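Bench and room check, sheet 844
Room: the Ela room, ground floor
Checked by: Latifa Kamel
Copy to: Taha Chraibi, and one for the folder by the door
When: April, 8.15 am, before anyone had their coffee (including me)

My usual way of doing this, for anyone new to the rota: tick means fine, R means I've written a remark, X means stop and fetch me. No X's this time, hooray! I do ramble in the remarks, so skip to the jobs at the end if you're in a rush.

1. The room

Door opens fully, nothing stored behind it: tick
Walkway past the bench at least 70 cm wide: tick
Extinguisher on its hook, pin in, tag in date: tick
First aid box sealed: R
The seal was broken and we were down to the tiny plasters, the ones that only fit a toe. I've topped it up from the Jikton cupboard and put a new seal on, number 3742. If you take something, just scribble it on the lid card, I won't tell you off.
Floor dry and swept: tick
Bin not overflowing: R
Lai-ching emptied it while I was still writing that it needed emptying, so I suppose it's a tick now.

2. Bench top and backdrop

Top wiped down, no sticky patches: tick
I used the Stovia spray and a dry cloth after. Please don't go back to the kitchen stuff, it leaves smears all over black and I spend half the morning going over them again.
Backdrop hanging straight: tick
Still a lovely bright green — I'd worried it would fade by the window.
Bench edges, no chips or splinters: tick
Warning triangle in place and clean: tick
Yellow and black with the black border. Wipe it gently with the damp cloth and don't pick at the corners!
Cables clear of the front of the bench: R
One black cable loops round towards the left-hand side and on a black top you really do lose sight of it. It's at the back, so I'm happy with where it lies, but run your hand along there when you wipe and don't trust your eyes. Lahcen has asked for a strip of pale tape to mark it and I'm all for that.

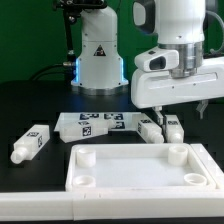
3. Things kept on the bench

Only what's needed for the session: tick
No drinks, no food, no phones: R
Found one mug. It has gone back to the kitchen and its owner knows who they are.
White tray, no cracks, clean inside: tick
Turn it over when you check it, a hairline is easier to feel with a thumbnail than to see on white.
Tall white block, square edges, nothing rough: tick
Printed markers clean and complete: R
Look at every face that has one. The black squares pick up fingermarks and then everybody grumbles. Hold the block by the plain end and you'll have no trouble.
Printed sheet lying flat: tick
The corners curled on the last one, so I've put 23 spare sheets in the Toivonen drawer, stored under the big atlas to keep them flat. Take the top one and leave the atlas where it was, please.
Small pieces back in their box at the end: tick

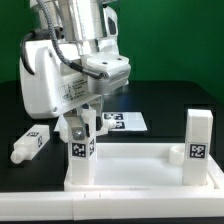
Section 3: block upright in the white tray, printed sheet further back.

4. Jobs from this check

Pale tape for the back cable: Lahcen Tazi
More medium plasters: me
New dry cloths, the old ones are more hole than cloth: Adel
Reprint the first aid lid card, in bigger letters: Lai-ching

Adel Abdel Rahman has the next check, and the pen is on its string again.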